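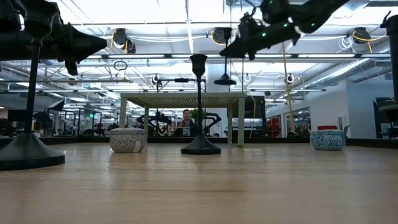
I had been meaning to get to the Stornenmont open day for years, and every year something came up, so this May I just got in the car and went. If you don't know Stornenmont, it's the old paper mill outside Iltbridge, down where the river road bends twice and your phone gives up. They still make paper by hand there. Cotton rag, mostly, with some flax when they can get it. Once a year they open the doors and let people like me wander in and ask dumb questions.

I got there at 9 in the morning and the lot was already a mess. Park in the field past the bridge if you go. I didn't, and I spent a good while at the end of the day waiting on a van that had boxed me in.

The tour starts in the rag loft, up a staircase I would call a ladder. It smells like a linen closet up there, in a good way. Svatopluk Polák took our group around, and he has the kind of voice that carries over machinery without him seeming to raise it. He had us tear up an old bedsheet (very satisfying, highly recommend) and told us that the seams have to come out first or you get little lumps in the finished sheet. I asked about polyester thread and he made a face.

Then it's down to the beater, a big oval tub with a roller that chews the rags into pulp. They call theirs the Zendo, and I got three different stories about why, so take your pick. Loud! You can put your hand in a bucket of finished pulp afterward and it feels like cold oatmeal. The kids in our group did not want to move on from the bucket. Neither did I, really.

The vat room was what I came for. Svatopluk Bednárik was pulling sheets, and I could have watched him for an hour. He dips the mold in, brings it up level, gives it one shake front to back and one side to side, and there's a sheet of paper lying on the screen like it had been there all along. He told us that on a good day he pulls 60 sheets before lunch. Then he let me try, and mine came out thick at one end and see-through at the other, with a big drip mark in the middle. Those drips are called papermaker's tears. I made a lot of tears.

After that it gets pressed between felts and hung up to dry. The drying loft is the prettiest part of the place - long rows of sheets on ropes, with slatted shutters they open and close depending on the weather. It was damp when I was there, so they were mostly shut. Polák said a sheet can take a couple of days in May and a good deal longer in November, and if you rush it, it curls and never really forgives you.

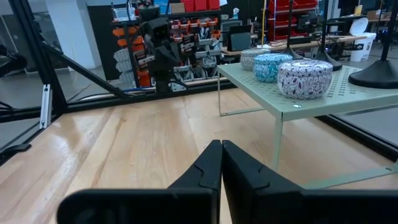 Bednárik disagreed about the curling, and said that most of what people blame on drying is really bad pressing, and that a sheet pressed properly will lie flat even if you hang it in a hurry. They went back and forth on this for a while over our heads. I got the feeling it wasn't the first time.

Lunch was sausages and potato salad from a tent in the yard. The potato salad was great. The coffee was not, so bring your own.

In the afternoon I sat in on the watermark talk, which was slower but worth it if you like that kind of thing. The mill's own mark is called the Jireš, a little twisted shape in wire sewn right onto the mold. You hold the paper up to a window and there it is. They have 17 old molds in the collection and passed a couple of them around, and I was so scared of dropping mine that I barely looked at it.

The shop is tiny and the line is long. Seconds are sold by the bundle, and they're the thing to buy, because a wobbly edge makes no difference at all if you're writing letters. I picked up one bundle of the heavy cream and one of a grayish blue made from old work shirts. They make 2,000 sheets of the blue a year and that's it, so go to the shop first and do the tour second. I've already used up half of mine on thank-you notes. My pen bleeds a little on the blue, but the cream takes ink beautifully.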